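Why Do We Sort Things Into Bins?

Think about the last time you looked for one small thing in a big pile. Maybe it was a puzzle piece, or the cap of a marker. You had to move everything else out of the way first. Sorting means putting things into groups so that you can find them again.

People sort all day long. Forks go in one part of the drawer and spoons in another. At the library in Flidutdale, picture books have their own shelf. Even your socks get sorted when you match them into pairs.

How do you pick the groups?

You can sort by color, by size, by shape, or by what a thing is for. You choose one rule and stick to it. If you start with color and then switch to size, a big red block could belong in two places.

What do the bins do?

A bin keeps a group together. It has sides, so things that roll stay put. Small, round things are hard to keep on a flat table. A toothpick container is shaped like a cylinder, and if it tips over it can roll off the edge.

Bins in different colors help too. Your eyes notice color very fast, so you don't have to stop and read a label. With a blue bin and a red bin on a white table, you can tell which is which from across the room.
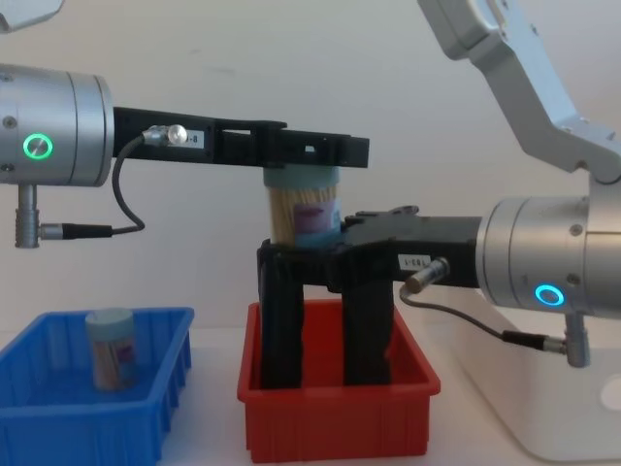

Try it at home

You need 2 bins or boxes in different colors, and 14 small things from around the house. Ask a grown-up before you take anything from the kitchen. Toothpicks are sharp, so leave them in their container.

Put everything on a table. Choose your rule and say it out loud. Then pick up one thing at a time and place it in the bin where it belongs.

Now empty the bins and sort the same things by a new rule. Which things changed bins? Did anything fit in neither one? You may need a third bin for those.

Words to know

Sort: to put things into groups.
Cylinder: a shape like a can, with a flat circle at each end.
Label: a small sign that tells you what something is.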